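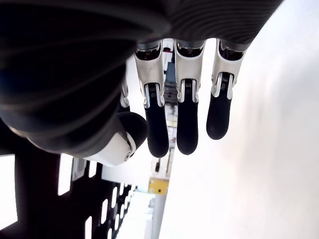
Segundo Gerrit Visser, uma superfície clara é uma declaração de guerra à própria família, e quem a compra deve saber de antemão que vai perder. Disse-mo ao telefone, enquanto passava um pano em qualquer coisa, e não parecia um homem derrotado. Parecia um homem que já tinha escolhido o pano.

87 partilhas · 6 comentários

Liguei-lhe por causa da minha bancada. Mudámos de casa em novembro e a cozinha veio com um tampo branco, quase luminoso, daqueles que nas fotografias dos anúncios têm em cima uma taça com limões e mais nada. A senhora da agência pousou lá a mão e disse que a luz era ótima. Era. A luz ótima mostra tudo: o anel do café, a migalha, o risco de caneta que fiz a assinar o contrato de arrendamento, nos primeiros oito minutos de posse.

Na casa anterior tínhamos um tampo castanho com pintas. Vivi onze anos com ele e sempre me considerei uma pessoa asseada. Agora suspeito de que as pintas faziam metade do trabalho.

O problema do branco começa pela nódoa mas instala-se com os objetos. Uma mesa escura absorve um molho de chaves; numa clara, o molho de chaves parece uma prova em tribunal. Na primeira semana reparei que andava a endireitar o saleiro. Na segunda comprei um tabuleiro. Foi aí, percebo-o hoje, que a coisa descambou.

O tabuleiro é o grande expediente da arrumação contemporânea. Cinco frascos soltos são desordem, cinco frascos num tabuleiro são um arranjo. O modelo Yazzie, que trouxe da loja Radmont por 43 euros (escrevo o número para me castigar), promete «devolver a bancada à bancada». Cumpriu durante um fim de semana. Depois entraram nele as pilhas, um elástico de espargos, o carregador de um telefone que já não temos e uma fatura da água. O tabuleiro não arruma nada, limita-se a dar uma margem à confusão, e a minha família tomou a margem por um convite.

Visser, que passou boa parte da vida a montar cozinhas e a outra parte a voltar lá para ver o que lhes tinham feito, tem uma teoria sobre isto. Diz que há em cada casa um ponto de aterragem, quase sempre a esquina mais próxima da porta, e que é inútil combatê-lo. As pessoas entram com as mãos cheias e largam. Pôr ali uma jarra de flores só acrescenta uma jarra ao monte. Propõe, em alternativa, que se sacrifique a esquina: uma gaveta por baixo, um gancho ao lado, e o resto do tampo declarado território neutro.

Experimentei. A gaveta por baixo da nossa esquina estava cheia de tampas. Tirei as tampas e pu-las em cima da bancada, provisoriamente. Não vou dizer quanto durou o provisório.

Quanto à limpeza propriamente dita, convém baixar as expectativas e a quantidade de produto. Usei durante meses um spray da Provden que cheirava a pinheiro e deixava uma película em que se viam dedadas muito nítidas, incluindo as minhas, em sítios onde eu juraria não ter tocado. Visser riu-se. Água morna, uma gota de detergente da loiça, pano de microfibra bem torcido, outro seco a seguir. Movimentos compridos, no sentido do comprimento. O pano seco é o que toda a gente salta, e é ele que tira as marcas. Para o café já agarrado, bicarbonato em pasta, cinco minutos de espera e nenhuma força. O lado verde do esfregão fica no lava-loiça, onde sempre foi feliz. E antes de tudo isto, ler a folha do fabricante do tampo, que no meu caso apareceu em maio, dentro do forno, num saco.

Há depois a questão da luz. Mandei trocar a lâmpada por cima da bancada por uma mais quente, da Andotcombe, vendida num folheto que falava de «serenidade». A bancada passou de branca a cor de manteiga e as migalhas, em rigor, continuaram lá, mas deixaram de me interpelar. Considero que foi o melhor dinheiro gasto em todo o processo. A minha mulher acha que agora o peixe parece passado. Temos razão os dois e mantivemos a lâmpada.

A regra que mais resultou cá em casa é a mais triste de contar num jantar: à noite, antes de apagar a luz, cada um leva da bancada o que é seu. Pode haver até seis coisas de pé em cima do tampo, e a cafeteira conta como uma. A negociação do sexto lugar demorou mais do que a do arrendamento. Ficou para a fruteira, com um voto contra do meu filho, que queria lá o frasco dos cereais e que, desde então, come os cereais de pé, junto ao armário aberto, com um ar de exilado político.

Falei com Visser outra vez antes de entregar este texto. Quis saber como estava o tabuleiro. Disse-lhe que o tinha passado para o quarto, onde já guardava dois livros, uns óculos e uma colher cuja presença ninguém soube explicar. Ele perguntou de que cor era a mesa de cabeceira. Era branca, tive de admitir, comprada no mesmo dia e na mesma loja, e ele ficou um bocado calado antes de me recomendar que não mexesse no chão.

Partilhar · Guardar · 6 comentários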